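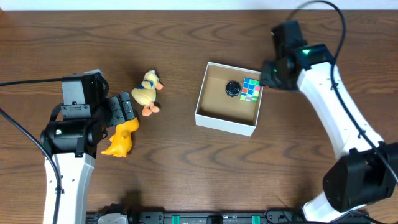

Notes on collecting demos, second week

15 Mar 2018

We are up to 130 usable demonstrations of the toy packing task. The goal I wrote on the wall is 2000, so there is a way to go, but the pace is better than it was at the start of March and I want to write down what changed before I forget.

The task is simple to say. Toys go on the table, there is an open white box, and the arms put the toys in the box. A person drives both arms by hand control and the system records the camera, the joint positions and the gripper state. Later the model gets all of it and tries to learn what to do from the view it has. We call the project Jukisura. Ottó Bodnár picked the name and won't say where it came from.

The toy set right now includes a puzzle cube, a small round black thing, a plush duck and a shiny yellow-orange dinosaur. I picked them to be different from each other. The cube has flat sides and the fingers close on it well if you come in square. The duck squashes, so you can grab it almost anywhere and it still lifts. The dinosaur is the hard one. It is smooth and gets wider toward the bottom, and if the fingers close too high it slides out and spins. Most of our thrown-out demos are dinosaur demos.

In the first week I threw out every run where something was dropped. Montserrat Zamudio argued against that and she was right. If the model only ever sees clean runs, it has no idea what to do when a toy ends up on its side next to the box. Now a drop is fine as long as the driver picks the toy up again and finishes. What we still throw out is long pauses, arms bumping each other, and any run where the box gets pushed so far that the far arm can't reach it.

The other change is the layout. I used to set the box straight in the middle every time without thinking about it. Then I looked back at 30 runs in a row and the box was in the same spot in all of them. So now we turn it a bit and shift it between runs, and some runs start with a couple of toys already in it. Ottó wrote a short script that prints a rough layout for each run, and we follow it even when it looks silly.

Which arm does what is still not settled. My rule was that each arm takes the toys on its own side. Zulmira Figueiredo drives faster than I do and she uses whichever arm is free, and her runs look better than mine. But when I mixed hers and mine in a small training test, the policy would start to move one arm, stop, and start the other. That was a test on 21 runs, so I don't want to read much into it. For now we are both using the same-side rule until we have more data, then we'll collect a separate batch her way and compare.

Things to fix before the next session:

The cables on the left side get in my way when I reach in to reset the toys. I want to route them higher.

Lighting. Late afternoon runs look different from morning runs. Zulmira says leave it, more variety. I would like to at least write down the time of day.

Labels. Half of our file names say "toys" and half say "box".

I'll post again when we get to the first real training run.

This site uses cookies to remember your settings and count visits. By continuing to browse you agree to their use. Accept | Learn more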